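Zwischenbericht an den Förderkreis Lachance
Vorhaben: Zweiarmiger Aufbau zum Aufhängen von Kleidung, Gemeinschaftswerkstatt Jullimska
Berichtszeitraum: bis Ende März

Stand der Arbeiten

Beide Arme sind montiert und laufen über die gemeinsame Steuerung. Die Winkelhalterungen an den Handgelenken wurden gegenüber dem Antrag geändert. Die erste Ausführung gab unter Last nach, die zweite ist dicker und hält die Greifer ausreichend steif. Die Steuersoftware Suvell wurde auf zwei Arme erweitert, das hat länger gedauert als geplant.

Seit Mitte des Zeitraums arbeiten wir mit echten Kleidungsstücken. Der linke Arm greift das Kleidungsstück, der rechte führt den Bügel. Schwierig bleibt der Übergang: Hängt der Stoff weit über die Tischkante, zieht sein Gewicht am Greifpunkt, und die Öffnung liegt nicht mehr dort, wo die Planung sie erwartet. 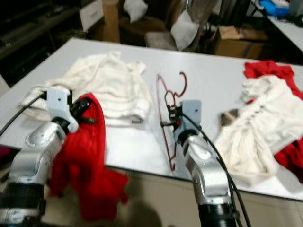 Versuche

Bisher wurden 400 Durchläufe aufgezeichnet. Glatte Oberteile gelingen inzwischen überwiegend, weiche und lange Stücke noch nicht zuverlässig. Ein häufiger Fehler ist ein verdrehter Bügel, der beim Einführen am Stoff hängen bleibt. Zachary Cloutier hat dafür eine zusätzliche Drehung des rechten Handgelenks programmiert. Die Auswertung steht noch aus.

Die Kabel am rechten Greifer brauchen eine bessere Führung. Bei großen Schwenks bleibt zu wenig Spiel. Bestellt sind Kabelhalter von Tekness, Liefertermin offen.

Mittelverwendung

Von den bewilligten Mitteln sind 2120 Euro ausgegeben, der größte Teil für Greifer und Netzteile. Für Ersatzfinger und Kabelführung sind weitere 600 Euro eingeplant. Eine Nachforderung ist derzeit nicht nötig.

Nächste Schritte

Auswertung der Durchläufe mit geänderter Drehung
Einbau der Kabelhalter
Versuche mit langen Kleidungsstücken bei geringerer Geschwindigkeit
Ablage der Konstruktionsdaten im Werkstattarchiv

Der Abschlussbericht folgt nach Ende der Versuche mit langen Stücken.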